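Hernau Community Oral History, progress report to Degefa Fund
October 27, 2026

Quick one this time, fuller numbers with the January report.

Interviews: 16 recorded since last report, 9 of those transcribed and checked. The other seven are waiting on speakers to send back their corrections. Two have asked for whole passages out, which we'll honor. Slower than the plan said.

Scanning: 473 photographs and letters done, mostly the Skelteck mill families. The Braltus boxes turned out to have no order at all, wage slips mixed in with Christmas cards, so sorting took up most of the summer. Captions are behind. Names on the backs in pencil, very faint, some in shorthand we can't read yet.

Website: search works. Audio player does not work on older phones, still chasing that. Sound files moved to new storage, no losses found so far.

Money: on budget except postage, over by a bit. Would like to move the unspent travel money across to transcription if thats OK with you. Need an answer before we book any more typing hours.

School visits: 10 held. Good questions from the younger groups, especially about pay and what people ate on shift. Older classes wanted to know what work looks like now, so we've added a short closing section to the talk on jobs today. Handout for it is drafted, needs a proofread.

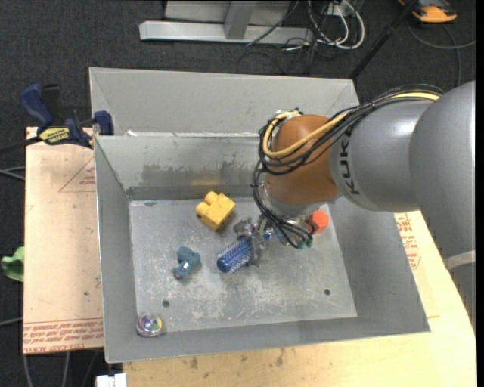 Lærke Hjaltested wrote back on the draft that the pay section should come first, with the wage slips copied large enough to read from the back row, and that the talk runs too long for one class period. Agree on both. Will cut the part on the railway and recieve her marked-up copy before printing.

Still open: consent forms for the group recording, travel money (see above), and a date for your visit to the reading room. Mornings are best.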